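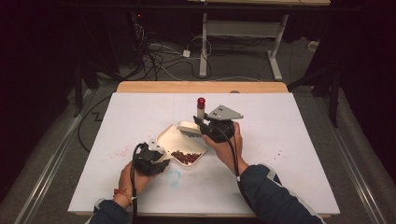 When does food scrap collection begin in Usstead?

Curbside collection begins on September 3, 2022, for homes in the Palacios district, and the rest of the city will be added in stages over the fall and winter.

The City of Usstead will begin picking up household food scraps under a contract approved by the City Council in August. The service is open to all single-family homes and small apartment buildings that already receive city trash pickup. Sign-up is voluntary, and residents who do not wish to take part will see no change in their current service.

A total of 940 households in Palacios have registered so far. The Department of Public Works expects more than 2,000 homes citywide to be enrolled by the end of the first year.

"Food scraps are the heaviest part of what many families throw away, and the city pays for that weight at the landfill," said Anneli Kettunen, director of public works. "We have heard for several years from residents who want a way to keep this material out of the trash but do not have a yard or the time to compost at home."

Each registered household will receive a kitchen pail and a lidded curbside cart. Carts are to be set out by 6 a.m. on the regular trash day, with the handle facing the house. Fruit and vegetable peels, bread, rice, pasta, eggshells, coffee grounds, paper filters and tea bags without staples will be accepted. Meat, bones and dairy products may also go in the cart. Plastic bags, liquid cooking oil, pet waste, diapers and glass will not be accepted, and carts holding these items will be tagged and left at the curb until they are sorted.

Bags labeled as compostable are allowed only if they carry the city's approval sticker. The department will sell approved bags at cost from the Public Works counter at City Hall.

Puva, the hauling company chosen for the work, will take the material to the Stirance composting site north of the city limits. Finished compost will be tested before release and used first in city parks and street plantings. Any remaining supply will be offered to residents at a spring giveaway – dates and limits will be posted once the first batches are ready.

The monthly fee is $4 for each household and will appear as a separate line on the utility bill. Residents enrolled in the city's low-income rate plan will not be charged. The fee will be reviewed by the council before the next budget is adopted.

Council member Evaristo Quintero, whose ward includes Palacios, said the district was chosen for the first stage on account of its narrow streets and shared alleys. "If the routes can be run well here, they can be run well in the rest of Usstead," Quintero said.

Council member Wenceslao Espinoza cast the only vote against the contract. He said he supported the aims of the service but had asked for a shorter agreement and a clearer account of how odor complaints at Stirance would be handled. In response, the department has agreed to publish a log of complaints received about the site, along with the action taken on each.

Carts in Palacios were delivered in August. Registered residents who have not received one should contact the department before their first pickup.

Residents in other districts may register now and will be notified by mail at least 30 days before service reaches their street. Landlords must register on behalf of their tenants. Questions about routes, carts or billing may be directed to Nikau Tamihana, solid waste coordinator, at the Public Works counter during regular business hours. Printed guides are available in English and Spanish.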